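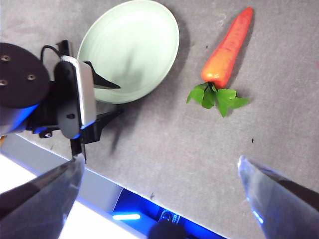 Starting in May, homes on the east side of the Bollell system will get somewhat harder water than they have been used to. The change comes from a new blend of sources. Well water from Multhorpe will make up a larger share of the supply while the Kamis reservoir line is relined, and well water carries more dissolved calcium and magnesium than reservoir water does. Hardness in the east zone has averaged four grains per gallon for as long as the present lab records go back. With the new blend it is expected to average six. The first place most people notice a rise of that size is on dark or mid-toned kitchen surfaces, where a drop of water left to dry leaves its minerals behind as a pale mark. A matte gray tabletop shows lighter smudges far more readily than a pale green plate does, so the plate is a poor guide to what the water is leaving. Smudges have plenty of other causes too. A drop of white vinegar on a cloth will usually take off a mineral mark and will do little to grease or a scratch. Keep vinegar away from marble and other limestone, which it etches.

The lab reports hardness in two units, and both appear on the quarterly sheet. Grains per gallon is the unit used on water softener controls and in many dishwasher manuals. Milligrams per liter, stated as calcium carbonate, is the unit used in the lab. The expected east zone figure is 104 milligrams per liter, equal to six grains per gallon after rounding. On the scale the lab uses, that falls in the moderately hard range. The old figure was in the same range, near its lower end.

Hardness is not a health limit and no treatment is required on account of it. The disinfectant dose will stay where it is. The pH of the blended water will be trimmed at the Multhorpe station before it enters the main, so that it matches the present supply and does not disturb the thin protective layer inside older service pipes. That adjustment was the main subject of the winter pipe loop tests, and it took longer to settle than the blend itself.

The change affects up to 2,000 connections, all of them east of the rail line. Homes west of the line are fed from the upper tank and will see no difference. Along the line itself there is a strip where the water can come from either side depending on demand. In that strip, hardness may move up and down over the course of a day. Customers there should set their equipment for the higher number.

Water softeners with a manual hardness setting need to be changed by the owner. The setting is normally a dial or a menu item marked in grains. If yours is at four, move it to six. If it is well above six already, it was probably set by the installer with a margin, or raised to account for iron, and it can be left alone. A softener set too low will run out of capacity before it regenerates, and hard water will pass through for the last part of each cycle. A softener that regenerates by timer should have its interval shortened in proportion. Salt use will go up in either case.

Water heaters need less attention. Scale forms faster at higher temperatures, and a tank kept very hot will collect more of it at the bottom. Draining a few gallons from the tank valve will carry off loose sediment – follow the maker's instructions and shut off the power or gas first. Tankless heaters are more sensitive, as their passages are narrow. Check the manual for the descaling interval at the new hardness. Some makers state one interval for soft water and a shorter one for anything above it.

Dishwashers with a built-in softener have their own setting, separate from any whole-house unit. If the house already has a softener on the kitchen line, set the dishwasher for softened water. Machines without one will do better with a little more rinse aid. For washing by hand, the drying step matters more than the soap. Dishes stood on edge in a rack shed most of the water before it can dry in place. Anything left flat holds a film in the low part of the interior, and the minerals concentrate there as the film shrinks.
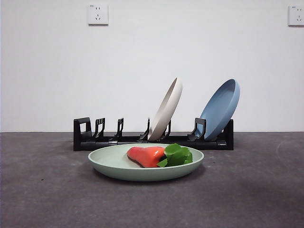 One east zone customer writes that the advice on racks is fine as far as it goes, but that the household stopped using a rack years ago and dries everything with a towel, and asks whether the new blend will make any visible difference at all. On dishes, very little. A towel takes the minerals away with the water. The same customer should still expect some buildup on faucet aerators and shower heads, which stay wet between uses and are seldom wiped. Unscrew the aerator, soak it in vinegar, rinse it and put it back. If the screen is clogged with grit as well as scale, report it, as grit may point to a disturbance in the main.

A second letter asks about house plants and aquariums. Most house plants tolerate water in this range. Fish kept in soft water may need a slower changeover, and the lab can supply the alkalinity figure along with the hardness. Ask for the blended water result. The older well result printed on last year's sheet was taken before pH adjustment and does not describe what will come out of the tap.

Mangubat, the contractor for the valve work, will open the Multhorpe connection in stages. Flushing will be done at the hydrants nearest the station first and will move outward. Water may be cloudy for a short time after a hydrant is run. Let a cold tap run until it clears, and hold off on laundry until it does. Air in the line gives a milky look that clears from the bottom of the glass upward; sediment settles the other way.

Test strips are free at the Bollell service counter during business hours. They read in steps, so a result one step away from the lab average is normal. Take the sample from a cold tap ahead of any softener, usually the outside spigot. Results from the permanent sampling points will be posted with the next quarterly sheet.

Item posted 17/04/2018

Print this item
E-mail this item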